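Robots lend a hand with the sorting at Tirness lost property store

STAFF at the Tirness lost property store have had a new pair of arms on the early shift since November, and by most accounts the two sides are getting along rather well.

The store, which looks after everything left behind on the Meireles bus and tram network, took in 838 items in its busiest month last year, and anybody who has ever left an umbrella on the number 7 will have some idea of the sort of thing that comes through the door. Gloves, lunch boxes, library books, a surprising number of single shoes, and glasses by the drawerful. All of it used to be picked over by hand, usually by one person standing at a bench with a mug of tea going cold beside them.

Now a two-armed robot from the engineering firm Nornik does a share of that work. It is being taught to pick up small everyday things one at a time and put them where they belong, so that pens go with pens and spectacles end up in a case where the lenses won't get scratched. The programme that tells it what goes where is called Brandum, and the staff have had a good deal of say in how it does the job.

Florence Landry has worked at the store for longer than she cares to admit, and was asked to help teach the machine when it first arrived. She said she had gone home after the first meeting quite sure that she was being shown the door, and had told her sister as much over the telephone.

"I really did think that was that," she said. "But then they sat me down and asked me how I tell what's worth keeping separate and what can go in together, and I talked for most of the afternoon, poor things! I'd never had to put it into words before. You just do it, don't you, after all those years."

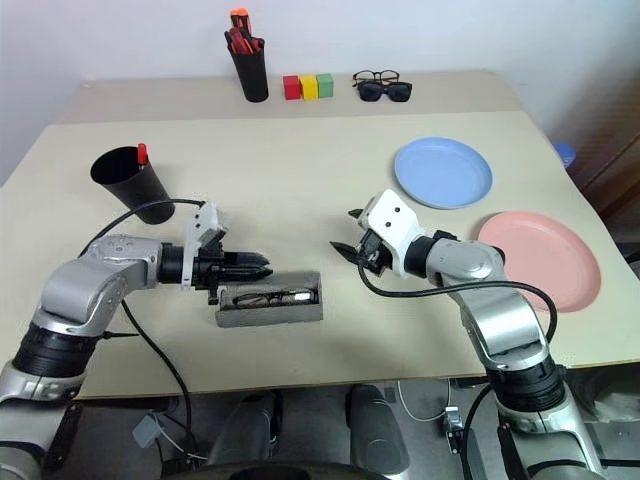

Glasses have been the hardest part of the lessons, as Florence will happily explain to anyone with a few minutes to spare. They are light, they are awkward to get hold of, and thin frames will bend if you so much as look at them crossly. She spent 52 practice sessions on spectacles alone, showing the robot how to take hold of them gently, and she still likes to look over each pair herself before it goes on the shelf.

The change has been felt most in the mornings. Sorting used to swallow up everything until the counter opened, and the phone calls and letters to owners were squeezed in wherever they would fit. With the machine working through the small items, two of the store's seven staff have moved over to tracing people instead, going through names on labels, ringing opticians and writing to schools. Last month they got 102 things back to the people who had lost them, the best figure the store has had.

It hasn't all been plain sailing. The robot is slower than a practised pair of hands, and it needs someone close by to set things right when it gets in a muddle. Some of the staff also miss the chatter at the old bench, where there was always company while you worked, and they have asked for the tea break to be moved so that everyone can still sit down together. That has been agreed.

Pay and hours at the store are unchanged, and managers have promised in writing that no jobs will go while the trial is running. What happens after that is to be talked over with staff in the spring, and Florence says she will be there with a list.

"I've got quite fond of it," she said. "I say good morning to it, which the others think is very funny, but I noticed one of them doing it too when she thought I was out the back."

The counter at Tirness is open from 10am until 4pm. Anyone hoping to claim a lost item should bring some form of identification and as good a description of it as they can manage.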